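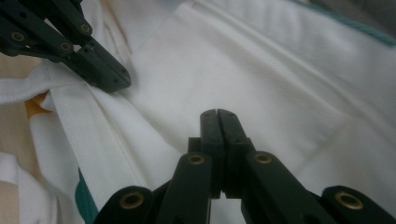

*White cloth, uncombed.*

10th August

Up before the heat, which is to say I lay there deciding to get up before the heat until it was too late. Made coffee, burned the first piece of toast, ate it anyway over the sink. Then I carried the accordion out to the back porch and put it on, a process a lot like helping a drunk uncle into a coat.

I've been at this since February. I had a picture of myself by August: leaning on a railing someplace, playing something slow, people putting down their forks. What I have is the first half of a waltz and a bruise on my left thigh the shape of Ohio. The second half of the waltz goes into a minor key and so do I.

The instrument is a Gavano with 60 bass buttons, every one of them on the side you can't see. You're supposed to find your way by feel. One button has a little dimple in it, that's C, and from there you go up or down by fifths, which I had to look up, and then had to look up the explanation. I find the dimple fine. I go to leave the dimple and I'm lost in the woods. Mrs. Next Door's dog has started getting up and going inside when he hears the bellows strap unsnap. He used to at least wait for the music.

Lesson at eleven. Drove over to Milmont with the windows down and the case belted into the passenger seat, and got behind a hay wagon the whole way past the reservoir. Didn't mind. Ran the left hand on the steering wheel, root, chord, chord, root, chord, chord. The wheel has no dimple but I was no worse.

Teodora Spahić had the fan going and all the shades down. She's been teaching out of that front room longer than I've had a driver's license, and I still can't tell whether she likes me. She had me play the first half of the waltz. She looked at the ceiling. Then she said, "Again, but this time breathe," and I said I was breathing, and she said, "Not you."

So we spent the rest of the hour on the bellows. No right hand at all, no tune, one long note out and one long note in, as even as I could get it. I thought I'd be insulted and for a while I was. You pull, and the note swells up like a goose in the middle where the arm is strong, and then it goes thin at the end where the arm runs out of ideas. She made me do it with my eyes shut. Somewhere past the half hour I got one that was level the whole way, out and back, and she said "Hm." I've been paying her since winter and that is the best hm I've had.

She also thinks my straps are wrong. The right one should be longer than the left, so the whole box sits over toward the left and stops sliding down into my lap. I've had them the same length this whole time, like suspenders. It changed everything in a second and I was a little sore about it. When I asked why she'd let me go on like that she said she thought I preferred it. 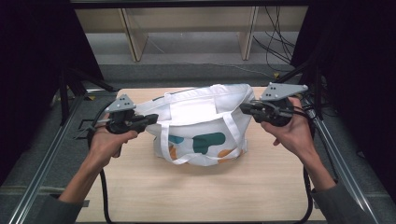
Stopped in Trodville on the way home, to see Grgić about the sticking key. It's the high E, which I need exactly once in the waltz, right where everybody would be listening if anybody were. Grgić's is the kind of shop where you have to move a tuba to get to the counter. He took the grille off, put his glasses up on his forehead, put his nose down next to the pallets, and said the felt had gone hard and the E was rubbing its neighbor. I felt I knew something about that. He wanted $60 to do the one key and suggested I let him do the row while he was in there. I said just the one. He said I'd be back. I said probably. We both seemed satisfied.

He'd have kept it for a week, only I must have made a face, and he said if I didn't mind waiting he'd see to it after his sandwich. So I sat on a piano bench with no piano and watched a boy of 9 or so try out a trumpet while his mother read her phone with great concentration. He had one note. It was a terrific note. He played it every way there is to play it, and by the end I had some hopes for him that I don't have for myself.

The E works now. It works so well it jumps out at you. All the others sound tired next to it, so I suppose that's how he gets you to come back for the row.

Home by three, too hot to think. Lay on the floor in the hall with a wet washcloth on my face and did the left hand on my own stomach. My sister called in the middle of it wanting to know whether I'm bringing the thing to Labor Day. I said I hadn't decided. She said the kids were asking. I said asking for it or asking about it, and she changed the subject to potato salad. I'm down for potato salad.

Tried again after supper, around when the porch goes into shade. New straps, good E, long even breaths. I got through the first half and didn't stop, and for 7 bars of the minor part I was honest-to-God playing a waltz. Then my left hand went for the A and got whatever lives next door to the A, and I said a word, and from over the fence I heard somebody laugh. Not meanly. I stayed out there and took it from the top.

Things to do: ask T. about fingering in the minor part, find something softer than the case strap for the shoulder, get mayonnaise. The gas gauge says empty again but it said that last week too.

Thigh hurts. Different thigh.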